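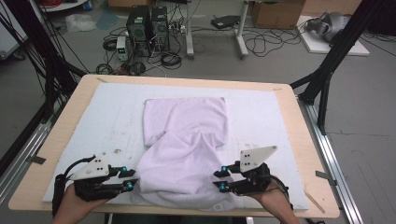 Subject: Re: [threads] Vono blanks, anybody else switching?
Date: 24 July 2020

Replying on-list because I got two private messages asking whether I was going to. I am.

> We tried the Vono blanks for the last run and I don't think we're going
> back to Dorkow. They're garment washed so there is no shrinkage, the
> cotton is 100 percent long staple, and the rep told us they're good for
> 50 washes with no twisting at the side seams. They cost a bit more but
> you get it back in returns you don't have to deal with. The hand is so
> much softer right out of the box. Everyone here who picked one up said
> the same thing.

I'd like these to be good. I have been printing on Dorkow shirts since before this list moved servers and I have no love left for them. The collars went bad two years ago and the answer I got was a new catalog. But I read the paragraph above three times and most of it came from the rep.

Start with "no shrinkage." Garment washed means somebody washed it. It doesn't say how hot, or whether it went through a dryer, or if it got pulled back into shape on a press while it was still damp. A knit can be washed at the plant and still have plenty of length left to lose, and the customer finds it for you. I bought a case of prewashed shirts out of the Balleck warehouse in February and the larges came up short enough that I wouldn't sell them as larges. Same word on the carton.

Long staple, fine. There's no number attached. I asked the Talebi mill store what they call long staple and was told "the good stuff." I'd want to see the yarn count and whether it's ring spun and combed before I paid extra for an adjective. You can make a lousy shirt out of nice fiber if you knit it loose enough.

The softness worries me more than it sells me. Soft out of the box is very often softener. They put it in at the last rinse, it feels wonderful across a counter, and it's gone after a few trips through a home machine. Then you find out what the cloth is like. It can also mess with your ink, so if anybody gets odd adhesion on these, look there before you blame the cure. I'm not saying Vono does it. I'm saying that picking up a new shirt and liking it is not a test.

And 50 washes. Who did them? At what temperature? Was it one shirt or a stack, and how far did the seam have to wander before they called it twisting? If there is a report, I'd read it. If the rep can't send a page of numbers then he has a sentence, and I have heard that sentence from every supplier I ever dropped.

What I would do, and it's cheap:

Buy a few shirts in two sizes from different cartons. Lay each one flat on a table without tugging it and smooth it with your palm only. Mark body length from the high shoulder point, and width an inch under the armhole. Use a laundry pen and write the starting numbers on the inside of the hem, next to the tag if it has one down there, because paper notes get lost. Wash hot, dry hot, the way your worst customer does it. Measure after the first, third and fifth. Put a Dorkow in the same load so we have something to hold it against.

For twist, fold the shirt in half down the front with the shoulder seams matched and see where the side seams land. If they don't sit on top of each other at the hem, there's your answer and you don't need a lab.

On the money: the last sheet I saw had the Vono price break at 70 pieces, so a small shop ordering short pays the full difference. "You get it back in returns" only works if you were getting returns. I went through my book and had 17 last year, nearly all of them wrong size ordered. A better shirt doesn't fix that.

One more thing, on "everyone here said the same." They were handed a free shirt at work. I'd have said it was soft too.

If someone on the list has had these in rotation since winter and can post before and after measurements, I'll shut up and order a case. Until then I'm staying with the shirt whose faults I know. Please trim your quotes when you reply, the digest version is getting hard to read.

> Also does anyone have a spare platen for the old four-color? Ours is
> warped.

No, but put that in its own thread or it'll never get seen.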